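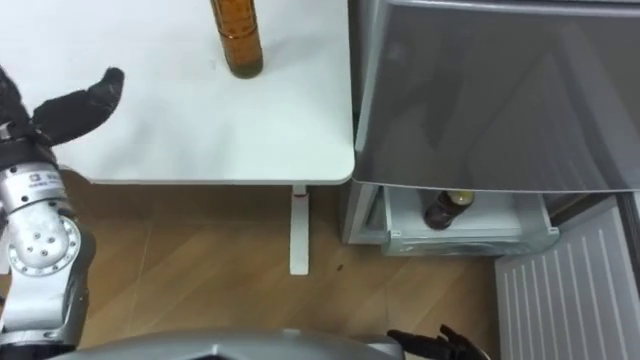

Clullow is opening the doors of the restored Tadness Assembly Hall this August, and for the first time in a generation the whole building will be in use from morning to night. The programme is a broad one: choirs, tea dances, a seed swap, beginners' fiddle and a winter talks series that already has most of its speakers. One of those talks is on how hands and machines have been built to work together. The rest of the season belongs to music and dancing, and we can't wait to get going.

The hall has stood at the top of Tadness for as long as anyone in the town can remember, and it seats 300 in the main room. Work on the roof, the stage and the long windows was led by Trujillo, the building firm, who kept the old plaster roses wherever they could be saved. There are 184 of them and every one has been cleaned by hand. They look wonderful – go and stand under the balcony and look straight up.

Dancing is at the heart of the new season. The opening night is a ceilidh with a live band and a caller, so you don't need to know a single step before you come (soft shoes are best, and please leave the stilettos at home!). Tea dances follow every fortnight, with the tea urn back in its old corner by the kitchen hatch. 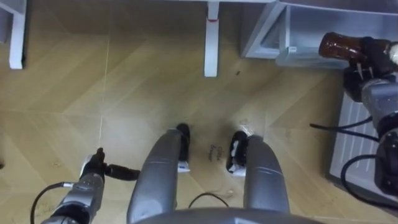
*Page last changed: 2025-08-15*

Plenty of people have asked us about floors, and a good floor does matter to dancers. Pale parquet laid in a zigzag pattern is lovely to look at and kind to the knees when it is laid well. Our free leaflet on caring for wooden floors at home will be on the front desk, and we have printed 400 copies.

The choir is open to all voices and there are no auditions. Rehearsals start with simple rounds and build towards a carol concert, with a new piece called Serkorum written for the hall. It runs to nine minutes and has a glorious part for the basses, who don't often get one.

More than 2000 tickets for the season are on sale now from the hall box office. Under-16s come in free to all daytime events, and carers' tickets are free at all times. There is level access from the side door, and a hearing loop in the main room.

**Notes for editors**

- Clullow runs the Tadness Assembly Hall and its arts programme.
- Press places for the opening ceilidh can be booked through the box office.
- Interviews with the band and the choir leader can be arranged on request.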